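Blog > Kitchen things > Pots and pans

One good black pot

Posted in March by Selma Živković

I have been meaning to write about pots for ages, and this is the month I finally do it!

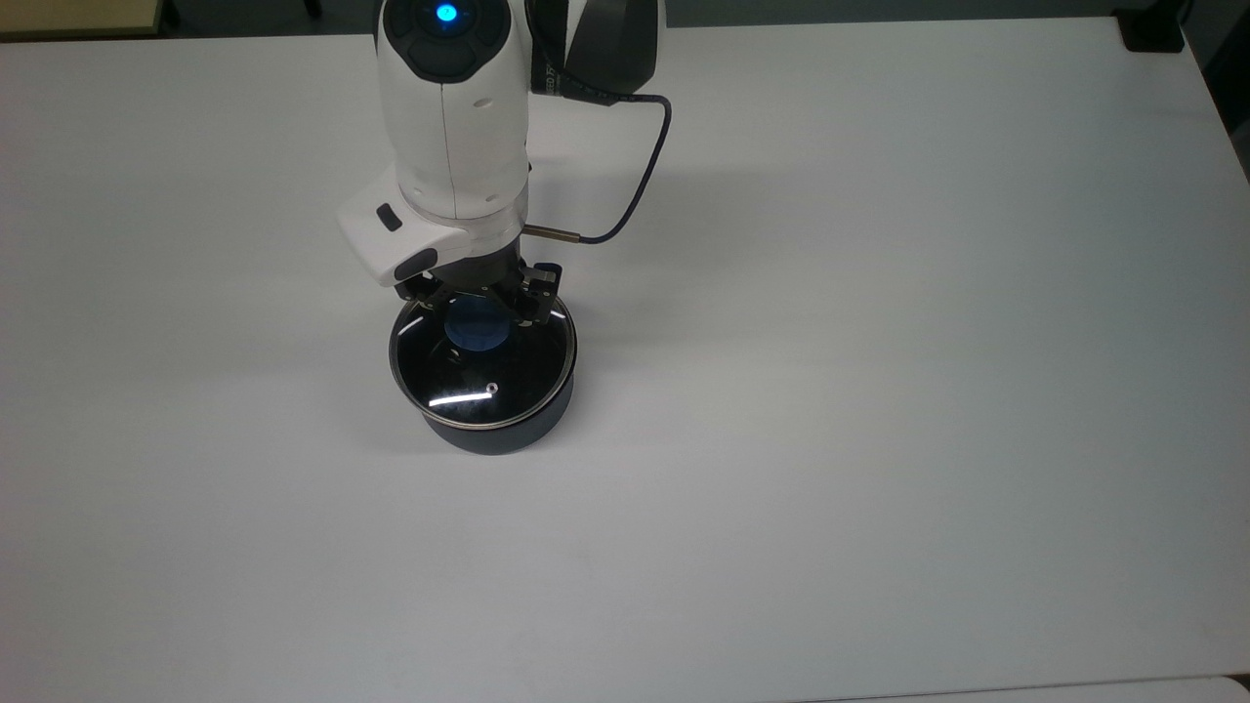
When I moved into the flat on Ultwood Road I brought a whole crate of pans with me. Most came from my aunt, a couple were student leftovers with wobbly handles, and one was a frying pan so warped that the oil ran straight to the edges and sat there sulking. I cooked in all of them and liked none of them. So last winter I gave the lot away (the crate too) and decided to see how long I could manage with one black pot, straight-sided, with a knob on the lid.

I love it. I really do! Straight sides are such a pleasure after years of sloping ones. You get your spoon right into the corner, the onions stay where you put them, and there's enough height that a tomato sauce can spit away to itself without redecorating the wall. I make soup in it, rice, porridge when it's cold, and a bean stew from my grandmother that takes most of an afternoon and smells better every hour.

Now, knobs. I have strong feelings about knobs. A flat strap handle on a lid is fine until you're wearing an oven glove, and then you're pawing at it like a cat at a door. A knob you can get hold of from any side, glove or no glove, tea towel or bare fingers. Do give it a little turn now and then to see if it's come loose, though. Mine had worked itself half off by the second month, and I only found out when the lid landed in the leeks. One small screw on the underside, tightened with the tip of a butter knife, and it's been solid ever since.

A few of you asked where I look for pans. I still like the Saturday-ish jumble at Fillgate, which runs on whatever morning they feel like, and the hardware shop in Widus keeps spare knobs in a drawer by the till. I bought two for 35p each, which felt like robbery on my part. New pots are at the back, and the one I'd have picked if I hadn't already got mine was £25.

The rice, as promised to Uibo in the comments: rinse it well, one cup of rice to one and a half of water, a pinch of salt, lid on. Bring it up to the boil, turn it right down for twelve minutes, then take it off the heat and leave it alone for ten more. No peeking! I set a timer in the other room so I'm not tempted.

Washing up is hot water and a soft brush, and I dry it straight away and keep the lid upside down on top so the cupboard shelf above clears the knob. Next time I want to get into the bean stew properly, soaking and all, and I might even persuade my grandmother to tell me how much paprika she puts in.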